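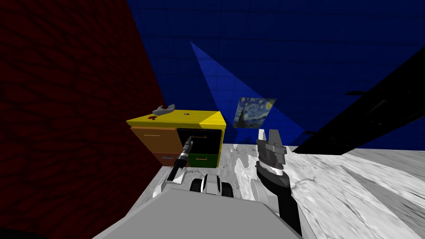

Speaker notes – "Who picks up the slack?"
Janaka Wijesinghe, Brekberg site meeting
Last updated: Wed 22 October

Start without the slides. Ask for hands: who has had a machine brought in on their shift in the last few years? Keep your hand up if your job got easier. Wait. Don't fill the silence.

Say where I'm coming from. Eleven years on the floor at Brekberg, putting away returned furniture and checking it before it goes back out. I am not against the robots. I am against being told things about them that I can't check.

What we were told
Eltero came in with a two-armed robot for the returns bays. The job sounds simple: open every drawer, see if anything was left inside, close it, move on. The pitch was 83 percent of units handled with no person involved. I asked 83 percent of what. It took three emails to get an answer, and the answer was simulated rooms.

Put the picture back up here. Point at the cabinet: four drawer fronts, handles in different finishes, different heights. One gripper is over by the black drawer. The other arm is pointing up at nothing much. Starry Night on the wall, or something very like it. Marble floor. Ask who has marble in their returns bay. (Pause, somebody from bay 2 will shout something.)

To be fair to them, Kasun Samarakoon explained the odd colors to me. You change the walls and the floor and the light over and over so the software doesn't get hung up on any one room. I believe him. It's a sensible way to practice opening a drawer. My complaint is about what happens to the number when it leaves his desk and lands in a brochure.

What a render leaves out
Our drawers stick. Half of them have tape across the front. Some come back with a handle hanging by one screw, and one last winter had a jar of paint in it with the lid off. Ask them for their own worst one. Take two or three, no more, or we'll be here until lunch.

What changed for people
We used to do the whole unit. Open, look, wipe, fix the handle if it was loose, sign the tag. Now the robot takes the clean ones and we get the ones it gave up on. Nearly 200 a week at our site. So the easy units, the ones where you got your breath back, are gone from the day. The target did not move. It still counts a jammed chest of drawers the same as a good one.

Go slow on this part. I think it's the most important bit and last time I rushed it.

There's also the watching. Someone stands by the stop button. That's a job, and it has no name on the rota and no pay grade. At Biswas they rotate it every hour, and people there told me that helped with the boredom. It did nothing for the pay.

New starters – they used to learn on the easy ones. Drornuren, who supply the temps, are still sending people with a half-day induction written before any of this.

What I'd ask for
Count the hard units as hard. Put the stop-button job on the rota with a grade next to it. Get a success number from our bays, on our furniture, over 700 units at least, and let somebody from the shift see the sheet it came from. If the number is good I'll stand up here in November and say so.

Don't get drawn into "will it take our jobs." I don't know, and neither does Eltero. Bring it back to the target and the rota.

If time: the story about the wardrobe. If Kasun is in the room, let him answer before I do.

Questions. Leave ten minutes. Water is on the left.

Contact: Janaka Wijesinghe, returns, Brekberg | © Janaka Wijesinghe | Back to top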